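Play Table and Small Toys - Safety Checklist with Comments
Plirnwood site, Gresorden building, ground floor
Form 18, reissued April. Throw away older copies.

Mark each line OK, FIX or REMOVE. "Looks fine" is not a mark. I have read too many of these sheets where every line says OK in the same pen stroke, and I have stopped believing them.

SECTION A. THE TABLE

A1. Top is clean, flat and free of chips.
OK. White tops show everything, so there was no hiding on this one. I would still run a hand along the underside edge, where the splinters and the chewing gum live.

A2. Table does not rock when leaned on.
FIX. It rocks. The last sheet says it was leveled with the screw feet. One of those feet turns freely and does nothing at all.

A3. Layout leaves room for small items to be set down without crowding.
OK, barely. See the comments under Section B about the size of the bin.

SECTION B. CONTAINERS

B1. Open bins have no sharp rims and no cracks at the tabs.
OK. Rim is smooth and both tabs flex without whitening. The supplier, Eveck, says the bin will hold 90 pounds. I don't know who tested that or why anyone would need it for toy food.

B2. Lidded containers open without tools and without a hard pull.
FIX. The small ones open well enough when new. After a few months of washing, the seal line takes on a tint and the lid starts to grip. If an adult has to use fingernails, a child will use teeth. Swap the lid or leave it off.

B3. Nothing is stored in a lidded container that cannot be named by the person on duty.
REMOVE, one item. I asked what was in it and got "probably beads." Probably is not good enough where the under-threes play.

B4. Bin is not overfilled.
OK. A big bin with a couple of things in the bottom is how it ought to look. I do wonder why we bought one that takes up so much of the table.

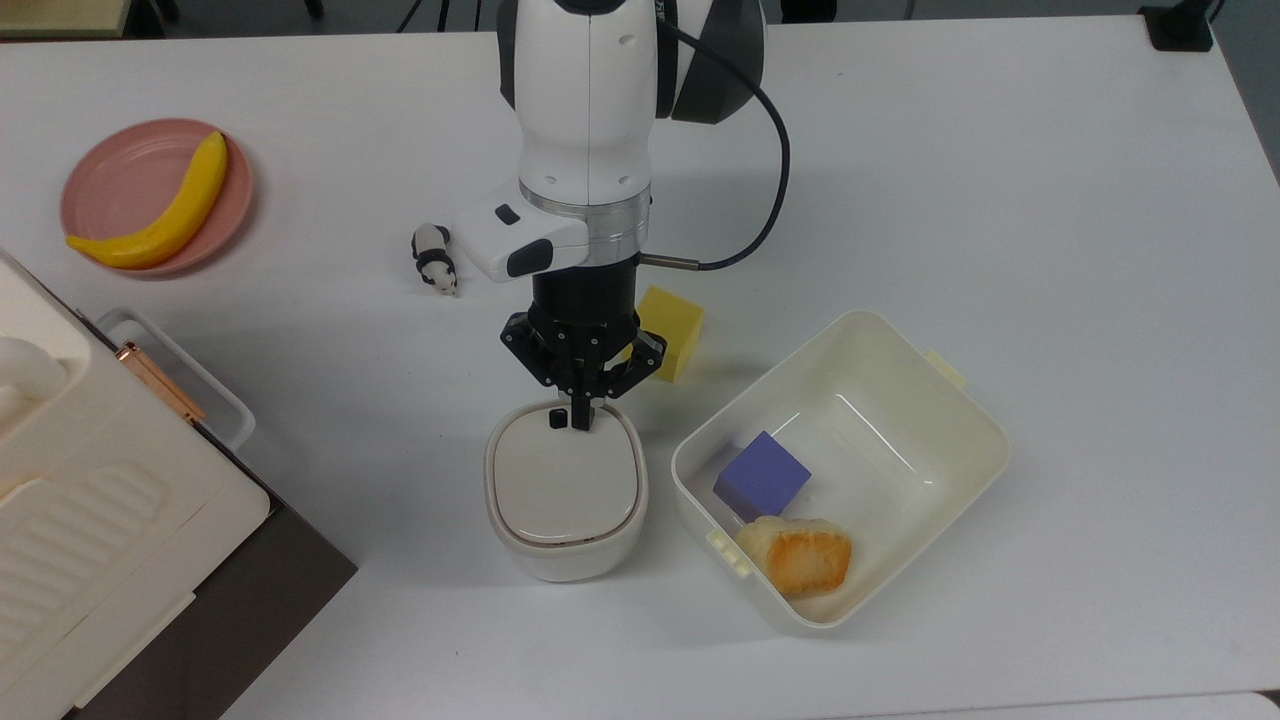
Plirnwood, Sat 22 February

Walk-through done before opening, with the table laid out for the food corner. White bin with the purple cube and the bread bun in it, banana on the pink plate, panda standing between the plate and the small lidded container. The yellow sponge block is out too. Comments from here on are from that visit.

SECTION C. LOOSE TOYS

C1. Toy food: no flaking paint, no split seams, no bite marks through the surface.
Banana OK. Bread bun, OK with a question. Pale crusts and golden tops on these things hide wear very well, and the catalog calls the finish "lifetime." Whose lifetime? Recheck at the next visit.

C2. Small figurines pass the choke tube.
Panda: FIX until proven. The sheet says it passed and gives no date. I want it dropped in the tube again with somebody watching. Until then it stays with the older group.

C3. Foam pieces: no tears, no crumbs when pinched.
Sponge block: pinch it hard at a corner, then look at your fingers. The bright color tells you nothing. Foam that has been bitten goes straight in the trash - don't trim it and put it back, which I have seen done.

C4. Cubes and blocks: corners not chipped.
Check all the faces. People check the one on top.

C5. Plates: no cracks, no rough spots on the rim.
Run a thumb all the way around. Replacement plates are in the Chin catalog if we need them, and they are overpriced.

SECTION D. APPLIANCES NEAR THE PLAY AREA

D1. Anything with a hinge is checked for finger traps.
The big white appliance at the left side of the table has a copper-colored hinge bar along the top edge. I was told twice that it is "out of the way." It is beside the toys, so I don't accept that. FIX: move it to the counter.

D2. Knobs are tight and do not pull off.
Try every one. A loose knob is a choke hazard with a reason to be touched.

D3. If it can heat up, it is unplugged and the cord is put up.
Write down who unplugged it. A blank here counts as a FIX.

D4. Trays and racks do not stick out over the play surface.
FIX. The pale tray next to the appliance comes slightly onto the table. Move it along with the appliance.

SECTION E. CLEANING

E1. Hard toys washed, rinsed and air dried.
The log claims about 600 pieces washed last month. We own 69. Either they are being washed very often or somebody is filling in the log at a desk.

E2. Foam washed separately and squeezed out fully.
No entry in the log. Marked FIX.

E3. Bins wiped inside as well as out.
Corners too. Rounded corners are easier, so there is no excuse.

Return the signed sheet to the Gresorden office. Items marked FIX stay open until I have seen them myself.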